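Hosora Season Box: Idircombe, Complete Second Series

Format: 2-disc set, region-free
Running time: 48 minutes per episode
Booklet: 50 pages, stapled
Edition: 140 numbered copies, sold through this page only
Subtitles: English, English for the hard of hearing

Idircombe is a reality series that follows the Hellwig family through a working year at their seaside hotel. The second series covers the reopening of the west wing, the eldest daughter's engagement, and the dispute over the dining room lease that ran through most of the season. This set contains every broadcast episode in original order, with the recap segments left in.

The transfer was made from the broadcast masters. Picture is widescreen throughout. Sound is stereo; no surround mix was produced for this series. Archive clips used in the family history episode were shot on home video and remain in their original shape, with black bars at either side.

Disc one holds the first half of the season and the cast introductions. Disc two holds the remainder, the reunion special, and the unaired engagement dinner. The dinner runs without narration or music, as it was never finished for broadcast. 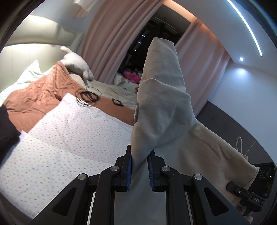
KURNTHORPE, July 15, 2018

The set is now in stock and orders placed in March have been packed. The booklet was revised before printing. It now includes a full episode guide, a family tree, and a long interview with series producer Bereket Lencho, who discusses the casting of the hotel staff and the decision to film the reunion in the ballroom. The interview was recorded for the booklet and does not appear on the discs.

Audio commentary is provided on the opening episode and the finale. The commentary track is selected from the setup menu — it cannot be switched on during playback on some older machines. Chapter stops are placed at each commercial break.

Music: two songs heard in the engagement episode have been replaced. The original recordings could not be cleared for home release. Dialogue in those parts is unchanged.

Packaging is a rigid card slipcase with a clear inner tray. The edition number is stamped inside the back cover of the booklet. Specific numbers cannot be requested.

Orders are limited to one per household. Discs with playback faults will be exchanged while stock lasts; after that, a refund is given. Keep the slipcase and booklet, as only the faulty disc needs to be returned.

The first series is sold separately and is not numbered.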